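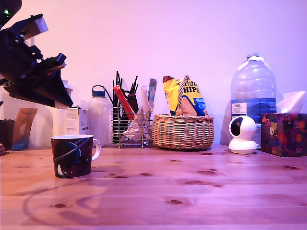 Torvik asked in the comments why the collection guide spends so long on the table and so little on the arm, and whether a newcomer could skip straight to recording. The answers below cover that and the other questions we get most often about contributing examples to Skarko.

What counts as one example?
One attempt at one task, from the start pose to the release, with all camera streams and the joint log saved together. If any stream is missing, the example is rejected at upload.

How many examples does a task need?
The minimum is 40. Below that, the training run on Zuvodel will not start. Sites that can record more should spread them over several sessions.

How long can an example be?
The limit is 36 seconds. Most pick-and-place tasks fit well inside it. If yours does not, split the task and write a separate instruction for each part.

Do I have to clear the table of other objects?
No. Background objects are part of the data. A policy trained on a bare table tends to fail when a box or a bottle shows up behind the target. Keep the area between the gripper and the target free enough to move in, and rearrange the rest every 10 examples.

Does the lighting have to be white?
No. Colored light is accepted, and so is uneven light. Write the setting in the session notes. Turn off automatic white balance on every camera before the first example — a camera that corrects itself halfway through a session gives you two data sets under one name.

What should the wrist camera show?
Both fingertips and the object between them at the moment of the grasp. Check this with the gripper open and again with it closed.

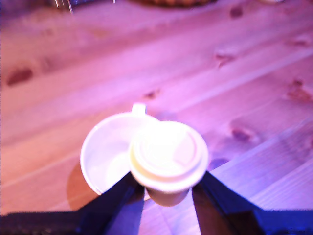

Some blur in the wrist view during motion is normal and does not need to be filtered out. Blur that remains when the arm is at rest points to a dirty lens or a focus ring that has slipped. Fix it before you record again.

Should I delete failed attempts?
Keep them and set the outcome field to "fail". They are left out of imitation training but used for the success classifier. Delete only attempts where the operator stopped on purpose.

How should the instruction be worded?
Short and literal. Name the object and the goal. If two objects on the table could match the name, add a detail that separates them, such as size or whether there is a lid.

Can two operators share a session?
Yes, with separate operator codes. The Allbridge site does this on long tasks. Switch between examples, never during one.

My upload stopped with error 42. What does it mean?
The clocks on the camera computer and the arm controller disagree. Sync both and upload again. The recorded files are kept locally until the upload is confirmed.

Last updated 27 August 2026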